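지비아(Jivia) 헬레니즘 철학 단편 자료실 지원 티켓
제목: 학파별 색인에서 단편 번호를 누르면 다른 단편이 열림
접수일: 2019년 12월 22일
접수자: Catalina Paredes
담당: Mirta Maldonado
분류: 색인 / 인용 번호
우선순위: 보통
상태: 해결됨

접수 내용

스토아학파 윤리학 강독 수업에서 지비아를 쓰고 있습니다. 학파별 색인에서 스토아학파로 들어가 '정념' 항목 아래의 단편 번호를 누르면 제목과 다른 단편이 열립니다. 예를 들어 S 132번은 정념을 잘못된 판단으로 설명하는 대목이어야 하는데, 화면에는 우주의 주기적 연소를 다룬 자연학 단편이 나옵니다. 앞뒤 번호도 눌러 보았는데 S 131번까지는 맞고 132번부터 어긋납니다.

본문 검색으로 찾으면 올바른 단편이 나옵니다. 그러니 본문이 없어진 것은 아니고 색인에서 본문으로 가는 길이 잘못된 것 같습니다. 학생들이 인쇄본 번호를 보고 들어오기 때문에 수업에서는 색인을 쓸 수밖에 없습니다.

환경은 다음과 같습니다.
연구실 컴퓨터와 도서관 공용 컴퓨터, 브라우저 두 종류에서 모두 같음.
로그인 여부와 상관없음.
그리스어 원문 보기와 한국어 번역 보기에서 모두 같음.
5월에 만든 강의 자료의 링크는 당시에 전부 확인했고 이상이 없었음.

인쇄본은 룩소프(Rukthorpe) 판 제2쇄를 쓰고 있습니다.

처리 기록

09:40 Mirta Maldonado
접수 확인. S 132번을 색인에서 열어 같은 증상을 재현함. 주소창의 번호는 S 132로 나오지만 불러온 본문의 내부 식별자는 다음 단편의 것임. S 133, S 134도 한 칸씩 밀려 있음. 본문 검색 결과에서 들어가면 정상.

09:55 Mirta Maldonado
다른 학파의 색인을 확인함. 견유학파, 소요학파, 아카데메이아 회의주의는 정상. 키레네학파도 정상. 스토아학파만 해당함. 스토아학파 안에서는 논리학 항목이 모두 정상이고 윤리학과 자연학에 걸쳐 어긋남.

10:10 Mirta Maldonado
캐시 문제인지 보려고 그로니스(Gronis) 색인 서비스의 캐시를 비우고 다시 열어 봄. 변화 없음. 미러 서버인 타피아(Tapia)에서도 동일함. 두 서버가 같은 색인 파일을 받아 가므로 파일 자체를 보기로 함.

10:35 Mirta Maldonado
스토아학파 색인 파일의 항목 수는 842개. 본문 데이터베이스에 등록된 스토아학파 단편 수도 842개로 일치함. 빠진 항목은 없는 것으로 보임. 그런데 색인 파일에서 S 131 다음 줄이 S 131a임. 본문 쪽에는 S 131a가 독립 단편으로 등록되어 있지 않고 S 131의 하위 단락으로 들어가 있음.

수가 맞는데도 밀리는 이유는 아직 모름. 끝부분까지 확인해야 함.

10:50 Catalina Paredes
S 131a는 인쇄본에서 작은 글자로 따로 실려 있습니다. 같은 증언을 다른 출전에서 짧게 인용한 것이고, 편집자가 주석에서 '중복 증언'으로 분류했습니다. 수업에서는 따로 다루지 않습니다. 제1쇄에는 번호가 없었고 제2쇄에서 번호가 붙은 것으로 기억합니다.

11:20 Mirta Maldonado
제보 감사합니다. 인쇄본 두 쇄의 대조표를 편집실에서 받아 확인함. 제1쇄에서는 S 131 끝에 번호 없이 붙어 있던 인용이 제2쇄에서 S 131a가 됨. 색인은 제2쇄 기준, 본문의 단락 구분은 제1쇄 기준으로 만들어져 있음.

색인 파일의 끝에서도 차이를 찾음. 본문에는 S 801과 S 802가 따로 있는데 색인에는 S 801-802로 한 줄에 묶여 있음. 앞에서 한 줄 늘고 뒤에서 한 줄 줄어 전체 수가 우연히 같아진 것임. 어긋난 구간은 S 132부터 S 801-802 앞까지이고 그 뒤는 다시 맞음. S 132부터 마지막까지 전부 어긋난다고 본 첫 판단은 틀렸음.

11:45 Mirta Maldonado
어긋난 구간의 링크 수를 계산함. 670개. 윤리학 항목 대부분과 자연학 항목의 상당 부분이 여기에 들어감. 논리학이 정상이었던 것은 이 색인이 논리학을 맨 앞에 두기 때문임. 헬레니즘 시대의 학파 소개 글에서도 논리학, 자연학, 윤리학의 순서가 출전마다 다르게 전해지는데, 룩소프 판은 논리학, 윤리학, 자연학 순서를 택하고 있음.

12:05 Mirta Maldonado
원인 정리. 그로니스는 색인 항목과 본문을 연결할 때 단편 번호를 먼저 비교하고, 비교에 실패하면 줄 순서로 연결함. 이번 색인 파일에서는 번호 앞의 학파 기호와 숫자 사이에 줄바꿈 없는 공백이 들어가 있었음. 본문 쪽은 보통 공백임. 눈으로는 같아 보이지만 비교에서는 다른 문자열이 되어 번호 비교가 전부 실패하고, 모든 항목이 줄 순서로 연결됨. 줄 순서가 우연히 맞는 S 131번까지만 정상으로 보인 것임.

공백은 색인 원고를 문서 편집기에서 내보낼 때 들어간 것으로 추정함. 이전 색인 파일에는 없음.

13:30 Mirta Maldonado
조치 1. 색인 파일의 공백을 보통 공백으로 통일함.
조치 2. S 131a를 본문에서 독립 단편으로 분리함. S 131의 본문에는 S 131a로 가는 안내를 남김.
조치 3. 색인의 S 801-802를 두 줄로 나눔.
조치 4. 시험 서버에서 색인을 다시 생성함. 항목 수는 색인과 본문 모두 한 개씩 늘어 다시 일치함.

13:50 Mirta Maldonado
시험 서버 결과. S 132는 정념 단편으로 바르게 열림. S 131a, S 801, S 802 각각 정상. 다만 '정념' 항목 아래에 있는 상호 참조 가운데 일부가 여전히 다른 단편으로 감. 누르면 '쾌락' 관련 단편이 나와야 하는 자리에 '친근화' 관련 단편이 나옴.

14:15 Mirta Maldonado
상호 참조는 색인 파일과 별도로 저장되어 있음. 잘못된 연결이 있던 기간에 자동 생성된 참조가 그대로 남은 것임. 해당 참조는 55개. 자동 생성분은 삭제하고 다시 만들면 되지만, 편집자가 손으로 넣은 참조가 섞여 있어서 일괄 삭제는 하지 않음. 생성 기록이 '자동'인 것만 골라 삭제하고 다시 생성함.

14:40 Catalina Paredes
시험 서버 주소로 들어가 보았습니다. 강의 계획서에 있는 번호를 차례로 눌렀고 윤리학 쪽은 모두 맞습니다. 한 가지가 다릅니다. '아파테이아' 용어 설명에서 S 140번으로 가는 링크가 본문 첫머리가 아니라 각주 위치로 이동합니다. 내용은 맞는 단편입니다.

또 하나 여쭙니다. '좋은 정념'(에우파테이아)에 해당하는 단편이 색인에서 '정념'의 하위 항목으로 되어 있는데, 학생들이 현자의 정념 없음과 모순된다고 자주 묻습니다. 색인 분류가 잘못된 것인지 의도한 것인지 알고 싶습니다.

15:05 Mirta Maldonado
각주 위치로 이동하는 문제 확인. 용어 설명의 링크에 예전 단락 표시가 붙어 있었음. 단락 표시를 제거함. 같은 형식의 링크를 용어집 전체에서 찾아 함께 고침.

분류 문의는 편집실에 전달해 답을 받았음. 의도한 분류임. 스토아학파의 용법에서 기쁨, 조심, 바람은 이성에 따르는 상태로서 비난의 대상이 되는 정념과 구별되지만, 전해지는 자료가 정념의 네 종류와 나란히 설명하는 경우가 많아 인쇄본이 같은 장에 실었다고 함. 색인은 인쇄본의 장 구분을 따르고 있어 이번 티켓에서는 변경하지 않음. 다만 항목 이름만 보면 오해할 수 있다는 의견에는 편집실도 동의함. '정념' 아래의 항목 이름을 '좋은 정념(정념과 구별됨)'으로 바꾸기로 함.

15:40 Mirta Maldonado
본 서버에 반영함. 타피아에는 정기 동기화로 반영될 예정이었으나 수업에서 쓰는 경우가 있어 수동으로 동기화함. 동기화 도중 색인 파일의 권한 오류로 한 번 실패했고, 권한을 고친 뒤 다시 실행하여 완료함.

16:00 Mirta Maldonado
두 서버에서 다음을 확인함.
S 131, S 131a, S 132: 정상
S 140 (용어 설명에서 이동): 정상
S 801, S 802: 정상
'정념', '쾌락', '친근화', '적합한 행위' 항목의 상호 참조: 정상
견유학파와 키레네학파 색인: 변화 없음, 정상
번역 보기에서 원문 보기로 전환: 같은 단편 유지

16:20 Catalina Paredes
본 서버에서 확인했습니다. 강의 자료의 링크도 모두 맞는 단편으로 열립니다. 색인에서 S 131a가 따로 보이는 것도 확인했습니다. 학생용 안내문에 제1쇄와 제2쇄의 차이를 적어 두려고 하는데 대조표를 받을 수 있는지요.

16:35 Mirta Maldonado
대조표는 자료실의 '판본 안내' 페이지 아래쪽에 올려 두었습니다. 학파별로 나뉘어 있고, 스토아학파 표에는 이번에 바뀐 항목이 포함되어 있습니다. 제1쇄를 가진 학생에게는 S 131a가 S 131의 마지막 인용에 해당한다고 안내하시면 됩니다.

재발 방지

색인 파일을 올릴 때 줄바꿈 없는 공백과 폭이 다른 공백을 검사하도록 그로니스의 점검 항목에 추가함. 번호 비교에 실패한 항목이 하나라도 있으면 줄 순서로 연결하지 않고 작업을 멈추도록 설정을 바꿈. 항목 수만 비교하던 기존 점검은 유지하되, 첫 번호와 끝 번호, 문자가 붙은 번호, 범위로 묶인 번호를 따로 보고하게 함.

설정 변경 후 다른 학파의 색인을 시험 서버에서 다시 생성해 보았음. 소요학파 색인에서 번호 비교 실패가 한 건 나옴. 숫자 0 대신 영문자 O가 입력된 것이었고, 줄 순서 연결 덕분에 지금까지 맞는 단편으로 열리고 있었음. 번호를 고치고 본 서버에 반영함.
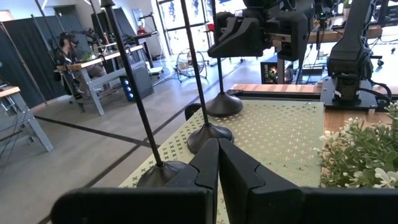

제1쇄 번호로 논문에 인용한 단편도 고쳐야 하나요?

인용한 쇄를 참고문헌에 밝혔다면 고치지 않아도 됩니다. 번호가 달라진 것은 S 131 끝의 인용뿐이고, 나머지 스토아학파 단편의 번호는 두 쇄에서 같습니다. 그 인용을 제2쇄에 맞추어 표기하려면 S 131a로 적으면 됩니다.

추가 확인 방법

비슷한 증상이 보이면 먼저 단편의 제목줄에 적힌 번호와 본문 아래의 출전 표시를 비교해 주십시오. 번호는 맞는데 출전이 인쇄본과 다르면 연결 오류일 가능성이 있습니다. 번호와 출전이 모두 맞고 번역문의 표현만 다르면 연결 오류가 아니라 번역 개정에 따른 차이이므로 '번역 의견'으로 접수해 주십시오.

티켓을 보낼 때는 학파 기호를 포함한 단편 번호, 들어온 경로(색인, 검색, 용어 설명, 상호 참조 가운데 하나), 사용한 인쇄본의 쇄를 적어 주시면 확인이 빠릅니다. 같은 숫자라도 학파 기호가 다르면 다른 단편입니다. 소요학파는 P, 견유학파는 K를 씁니다. 키레네학파는 K가 이미 쓰이고 있어 Y로 표시합니다.

남은 작업

인쇄용 색인 내려받기 파일은 아직 수정 전 판임. 편집실의 교정이 끝나면 교체함. 그때까지 내려받기 페이지에 S 131a와 S 801-802에 관한 정오 사항을 표시해 둠. 이 작업은 별도 티켓으로 옮김.

17:10 상태를 '해결됨'으로 변경. Mirta Maldonado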